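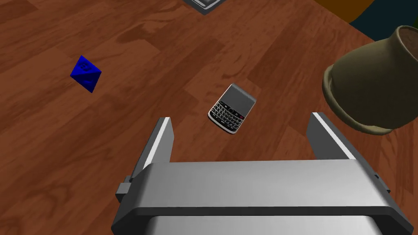 Page last changed: March 11, 2026

Software Review: Parna Classroom Simulator, Two-Arm Edition
Oakley Technical College, Department of Applied Automation
Reviewed by Sarmīte Urbonaitė, with classroom notes by Raghda Khasawneh

Purpose of the review

The department assessed the Parna simulator for use in the introductory manipulation course and in the student robotics club. The product is supplied by Belberg under a site license. It was used by 16 students over six weeks, beginning in January, on the existing computers in the Stutton Building. The review covers installation, the supplied exercises, student work and grading. It does not cover the mobile robot module, which the college did not license.

Installation and access

Installation on the laboratory computers was completed in one afternoon. Student accounts are created from a class list, and each account keeps its own copy of every exercise. Two machines with older graphics cards ran noticeably slower than the others and were used for written work instead. The supplier's installation guide is accurate but assumes administrator rights, and departments that do not hold these should arrange support in advance.

Exercises

Most of the course time was spent on the tabletop grasping unit. Students choose an object on a wooden table, bring the gripper over it with the fingers open, and submit a grasp plan before closing. The phone proved a useful first target. It has a physical keyboard and lies at an angle to the fingers, so students must consider wrist rotation before they consider height. The blue eight-sided die raises a different question, as its faces slope and few pairs of them suit a parallel gripper. The olive pot was assigned last. Several students planned a grasp on the rim, others on the body, and the discussion of the two approaches was among the better sessions of the term.

Objects can be moved or replaced by the instructor. The editor for doing so is plain and adequate. Surface friction and object weight are set in a separate menu that is poorly labeled, and Ms. Khasawneh recommends that instructors prepare these settings before class.

Student work

Students wrote their programs in the block editor or in Python. Those who began with blocks were able to view the matching Python code at any time, and most had moved to it by the fourth week. Error messages are written in everyday language. The replay function, which steps back through an attempt one movement at a time, was used heavily and reduced the number of questions put to the instructor.

The club used the same license for its two-arm project, in which both arms work from a single robot body in a furnished room. Planning for two arms was considerably harder than members expected. The software reports a collision between the arms but gives little help in avoiding one, and additional teaching material on this point would be welcome.

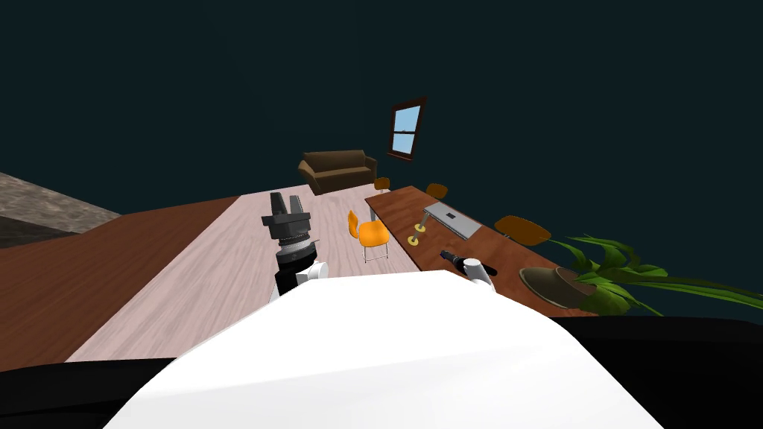

Can the two-arm exercises be used by students who have not completed the tabletop unit?
The software permits it, but the department advises against it. The two-arm exercises assume that students can already plan a grasp and read a replay.

Grading and records

Results are exported as a spreadsheet. The automatic score considers only whether the final position was reached, and the department therefore graded written plans separately. Of the 11 supplied exercises, all opened and ran correctly, although the instructions for the last one refer to a menu item that has since been renamed.

Assessment

The department considers the Parna simulator suitable for introductory courses and for supervised club use. Its strengths are the tabletop unit and the replay function. The physics menu and the two-arm guidance need improvement. Colleges that already own laboratory arms should continue to schedule time on them, particularly for lessons on calibration and safe working distance.

The license has been renewed for the coming academic year. Instructors who wish to borrow the department's lesson plans may request them from Ms. Khasawneh through the department office.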